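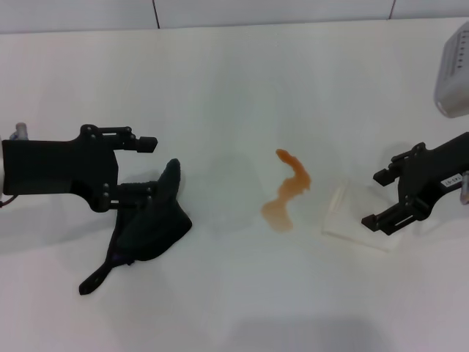
Llevo desde agosto queriendo contar algo del proyecto Codel y por fin puedo, porque el laboratorio de Birngate ha publicado sus primeros resultados. La idea es enseñar a un robot de dos brazos a limpiar una mesa a partir de demostraciones hechas por personas, sin programarle los movimientos uno a uno. Me pasé una mañana entera por allí y, la verdad, me quedé enganchada mirando. Un reguero anaranjado sobre una mesa blanca, un trapo oscuro arrugado bajo la pinza izquierda, la derecha abierta y vacía junto a un recipiente transparente: con tan poca cosa tienen trabajo para meses.

El método se lo explican a una enseguida (otra cosa es hacerlo). Una persona maneja los dos brazos a distancia y repite la tarea muchas veces, cambiando la forma de la mancha y el sitio de los objetos. Todo eso queda grabado y el modelo aprende qué movimiento toca según lo que ve la cámara. En total reunieron 1505 demostraciones. Las primeras 1000 son de limpieza a secas, con la mesa despejada salvo por el trapo, y el resto incluye algún recipiente cerca del líquido, que es donde la cosa se complica.

Hedvig Kristiansen, que coordina el trabajo, me contó que lo difícil fue el trapo. «Un vaso tiene más o menos la misma forma lo cojas como lo cojas. Un trapo nunca cae dos veces igual», me dijo mientras colocaba otro para la siguiente prueba. Por eso el equipo decidió que el modelo no intentara calcular la forma exacta de la tela y se fijara sobre todo en la parte de la mancha que queda por cubrir — una decisión que en el grupo se discutió bastante, por lo visto.
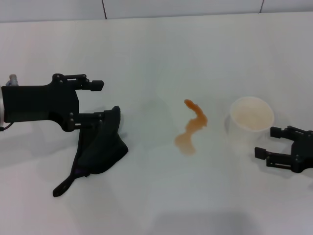
El trapo en la pinza izquierda y el vaso a la derecha del líquido derramado, en la mesa de pruebas de Codel.

¿Y funciona? Pues según el informe, bastante mejor que la versión anterior, sobre todo con las manchas alargadas y con curvas, que antes se quedaban a medio limpiar. El modelo necesita 15 segundos de media para dar la primera pasada completa. Donde sigue fallando es en los bordes más claros del charco, que a veces da por limpios antes de tiempo, y en las pruebas con un vaso lleno cerca, en las que se vuelve muy prudente y deja una franja sin tocar. A mí eso último me pareció hasta sensato, pero Kristiansen no lo ve así y quiere corregirlo.

Las pinzas las ha puesto a punto Jernness y el taller Engebretsen se encarga del mantenimiento de los brazos. El siguiente paso es llegar a las 2000 demostraciones y probar con otras superficies, empezando por una encimera de cocina con dibujo, donde distinguir una mancha ya me cuesta hasta a mí. Me han invitado a volver cuando la tengan montada, ¡y pienso ir!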